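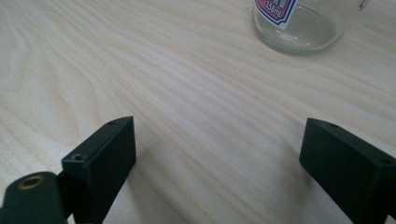 # Flidard word list

A list of kitchen and household words in Scottish English and German, collected for people who move from one place to the other and have to cook, shop and clean there. Version 3, February 4, 2022.

I started it when I came to live in Scotland and my neighbour Agnes Lennox asked me to put the messages on the table. I looked for letters. She meant the shopping. After this I wrote down every such word, and later Waltraud Baumgartner gave me her own notebook, so the list has now 700 entries.

## What is in the folder

- `words.csv` - the list itself, one entry per row
- `sources.md` - who gave which word, if the person agreed to be named
- `open.md` - words where we do not agree yet

## Columns

| Column | Meaning |
|---|---|
| `id` | number of the entry, never used again if an entry is deleted |
| `en_sco` | the word as said in Scotland |
| `en_gen` | the word most English speakers will understand |
| `de` | German word, nouns with article |
| `region` | where in Scotland we heard it, can be empty |
| `note` | free text, in English |

The file is UTF-8 and the separator is a semicolon. If you open it in a spreadsheet program, please choose this by hand, otherwise the umlauts become strange signs and you will perhaps save them so.

## How the words were collected

Most entries come from talking. Calum Urquhart read the whole list aloud to his mother and marked what she would never say. Rawan Hamdan checked the German side and corrected many of my articles. Words from books are only included when one living person has confirmed them.

Containers were the hardest part. In German I can say *Tüte*, *Beutel* or *Sack*, and the difference is partly size and partly where you grew up. In Scotland most people say bag for all of this, but some of our speakers say poke for a paper one, above all with chips.

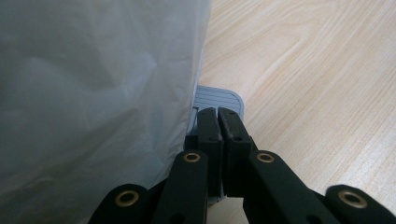
For this reason one English word can have several rows, and each row has its own German word. Please do not join them. In version 2 I had joined them, and Waltraud was right to complain.

The same is true for *Glas*, where English wants to know if you mean a jar or a drinking glass. A *Marmeladenglas* is a jam jar, although in Fergus Matheson's family it is a jeely jar. Both are in the list.

## Known problems

- The north-east is badly covered. We have only 3 speakers from there.
- Spelling of Scots words is not the same everywhere. I took the form which the speaker wrote down for me, so you find *ashet* with a note, but *bunker* (worktop) without one.
- Austrian words are marked in `note` and have no column of their own. This should change.
- Some cleaning words are old and younger people did not know them - I kept them anyway.

## Corrections

Send one correction per message, with the `id`, and say where you have heard the word. "My granny said it" is a good source, if you add the town. I read everything, but I am slow between September and Christmas.

## Use

You may copy, print and change the list for teaching or for yourself. If you publish it again, please keep `sources.md` together with it, as the speakers were promised this.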